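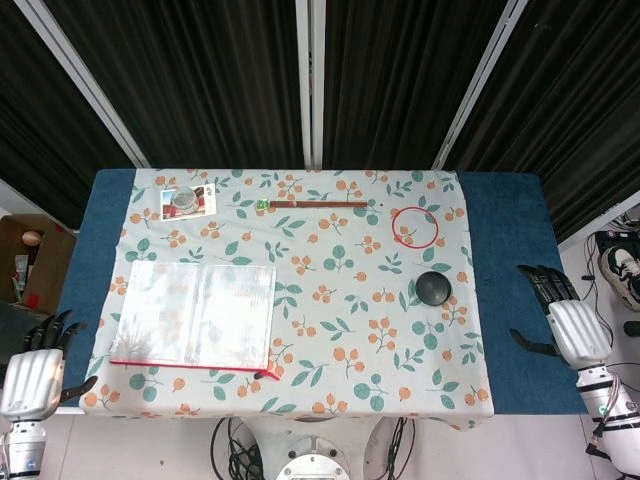
Berries, leaves and the usual deposits.

Filed under: Opinion / Home / Table manners

There are two kinds of household in Potetstead: those that keep a tablecloth in a drawer for best, and those that put it on the table and then lose the table underneath it. I belong to the second kind and would like to speak up for us.

The argument against the everyday tablecloth is well known. It stains, it slides, it never hangs level, and it gives the impression that someone is about to serve lunch when no lunch is planned. My aunt in Skarkent held that a cloth with anything on it but plates was a sign of moral collapse. She ironed hers on both sides.

I grant her the hanging. A hem that is straight at one corner will have wandered off by the next, and a cloth that doesn't reach the sides leaves a strip of blue showing at left and right, like a shirt that has come untucked. You can tug it over. Then the other side is short.

But consider what a cloth does for clutter. An open book or folder with a red spine, a little photo card with something round and clear sitting on it, a thin brown stick, a green cube, a black disc: put that lot on bare boards and you have a mess that wants dealing with. Put it among orange berries and teal leaves and it looks as if it has been laid out for tea by a person with unusual guests. The pattern does half the tidying. It has done so in my house for 5 years, and I have the drawers to prove it, since they are nearly empty.

Plain cloths won't do this. I bought one from Tapsell, in a shade called Cundov, which is oatmeal with a higher opinion of itself. Every crumb showed. I found myself wiping it at two in the afternoon, then again at ten past, and by March I had given it to a cousin who eats standing up.

The clear-surface people will say a table should be empty so that it is ready for use. Mine is in use. A book left open is being read, in the broad sense, and a stick put down within reach can be picked up again without opening a cupboard. I have never once gone to an empty table and found what I was looking for.

My aunt's best cloth came to me in the end, folded in tissue. I spread it out the same evening and put the post on it.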